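About Flesstead

Flesstead is a small robotics workshop in Clultlow. We build and program two-arm workstations for handling small parts, and we teach people how to run them. We started with 11 members and one bench. Today we have 48 members, and most of them work on the arms at least once a month.

Our open day

Every March we open the workshop to the public. The last one brought in nearly 120 visitors. Each demonstration takes 20 minutes, and groups are kept small so everyone can get a view of the work surface.

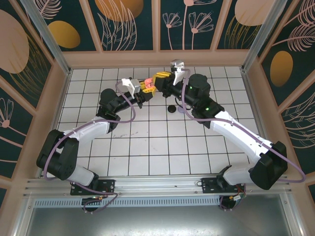
Visitors start with a short talk on safety and on how the two arms share a space. An operator then runs through some handling work with small, simple shapes and takes questions. We do not rehearse the answers, and people are welcome to ask about cost, repairs and what the arms still do badly.

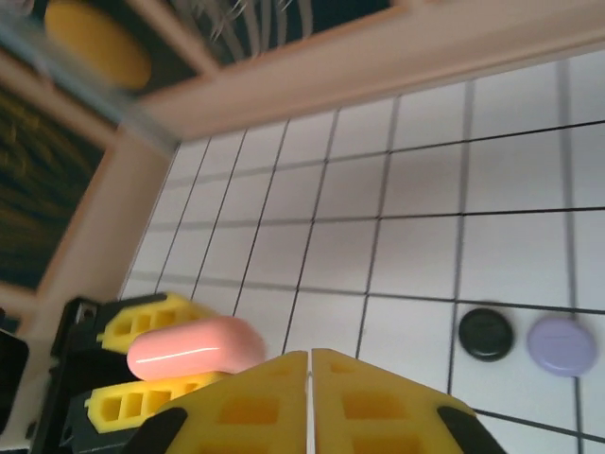 School groups can book a separate visit. Our partner Wodness lends us a second classroom for these, and the Howlader fund pays for buses. Please write to us well ahead, as spring fills up early.

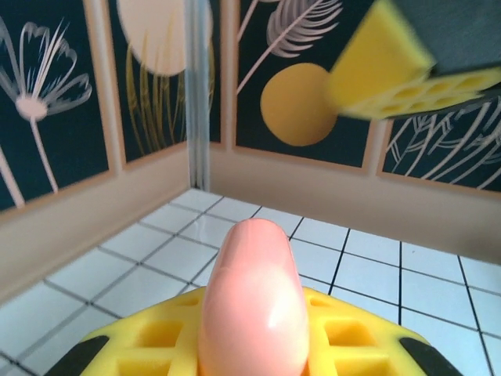
Yellow gripper and pink part over the tiled work surface

Page last updated Jan 25, 2020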